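# Why Climbers Chalk Their Hands (and Other Stuff Kids Ask Me at the Wall)

I teach the beginners' group at Tavton, which is a climbing wall with a very loud heater, and I get asked a LOT of questions. Some are about lunch. Most are about climbing, and the good ones I write down so I can answer them properly later. So let's do a few!

## What's the white powder?

It's chalk. Your hands sweat when you climb, even if you don't feel hot, and they sweat even more when you're nervous. Sweaty skin slides. Chalk soaks up the sweat so your fingers can grab on.

It isn't quite the same chalk your teacher writes with, by the way. Climbing chalk is mostly a white mineral with a fancy name, magnesium carbonate (mag-NEE-zee-um CAR-bun-ate). Say it to your grandparents and watch their faces.

You don't need much. Dip, rub, shake off the extra. Nayeli Guzmán, who climbed with me when we were both nine, used so much that she left a white handprint on everything she touched for the rest of the day -- the door, the water fountain, my back.

## Why do climbing shoes look so weird?

Okay, this is the one I get the most, so I'm going to take my time with it.

Everyday shoes are made for walking. Walking means your heel comes down first, then you roll forward, and the shoe needs to be soft and roomy so your foot can spread out. Climbing is a totally different job. On the wall you stand on tiny edges, sometimes no wider than a pencil, and you do it with your toes. So climbing shoes fit snugly, with smooth, sticky rubber on the bottom and more rubber wrapped up around the toe.

Try this at home. Stand on the bottom stair in your loosest slippers, with only your toes on the step, and hold the rail tight (get a grown-up to stand next to you). Feel how your foot squishes around in there? Now try it barefoot. Much steadier! A climbing shoe is trying to be like your bare foot, only tougher and grippier.

Do they hurt? They shouldn't, not for you. Some grown-up climbers wear theirs super tight, but kids' feet are still growing and need space. Your toes should touch the end and lie flat. If they're curled up like shrimp, ask for the next size.

And please take them off between climbs. Bring something easy to slip on, because walking to the bathroom in climbing shoes is gross and also wears out the rubber.

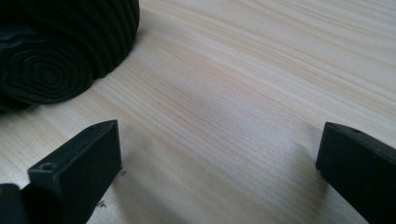
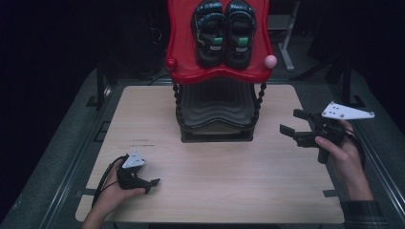 ## Who is holding the other end of my rope?

Your belayer! That's a French-sounding word (buh-LAY-er) for the person who looks after your rope. Here's how it works on our wall. The rope is tied to your harness, goes all the way up, loops through an anchor at the top, and comes back down to your belayer. As you climb, the rope would go floppy, so your belayer keeps pulling in the slack. If you let go, their belay device pinches the rope and you just sort of... sit there in the air. It feels funny in your tummy the first time.

Before every climb, we do our checks. You look at their buckles and their device, they look at your buckles and your knot, and we say it all out loud. I've been climbing since I was five and I still do this every single time. Yolanda Flores taught me, and if I forgot to say even one word she made me start over from the beginning.

## How do people know if a climb is hard?

Climbs get a grade, which is a bit like the levels in a video game. The first people to climb it make a guess, then others try it and agree or argue. (They argue a lot.) Tall people might find one move easy that short people find horrible, and then it flips on the next climb, where there's a scrunchy little spot and being small is the best thing ever.

My favorite outdoor climb is at a crag called Bamora. It's 800 feet of gray rock and it took us 3 tries. The first time it rained. The second time I forgot my harness, which was a very long and quiet drive home. We got up it in April and I ate a squashed jelly sandwich on top and it was the best sandwich of my life.

## What if I get scared?

Then you're scared, and that's fine! I still get scared. Your brain notices you're high up and wants you to be careful. Stop moving, find a good spot for your feet, and blow out a long breath like you're cooling soup. Then pick: one more move, or come down. Tell your belayer which one.

You can come down from any climb, at any height, for any reason, and try it again next week. Or try the blue one by the window, which has the big chunky holds shaped like dinosaur feet. Everybody likes the blue one.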